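# Lernura word list – household items

Small list of English words for things we use at home, with a translation and one short sentence for each. I made it for the evening class in Brikness, where we meet every Friday.
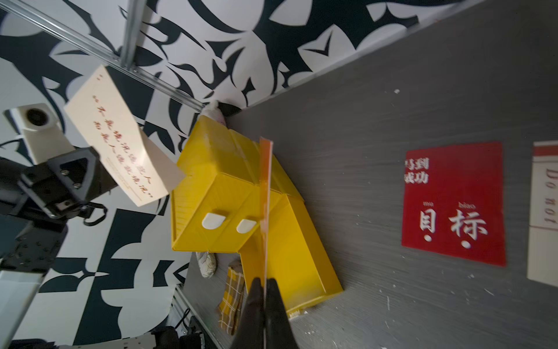
## What is inside

- `words.csv` – 3,000 rows, one word per row
- `topics.csv` – 12 topics (kitchen, cleaning, laundry, tools and so on)
- `sentences.csv` – same order as the words

Columns are `word`, `plural`, `topic`, `level`. An empty `plural` means the word has no plural, for example "furniture".

## Known problems

- In 10 rows the level is missing.
- "Dustpan" is in 2 topics, please keep both.
- British words are not complete yet. I will add them in June.

## Use

Free for teachers and students. If you print it, please write "Lernura" on the page.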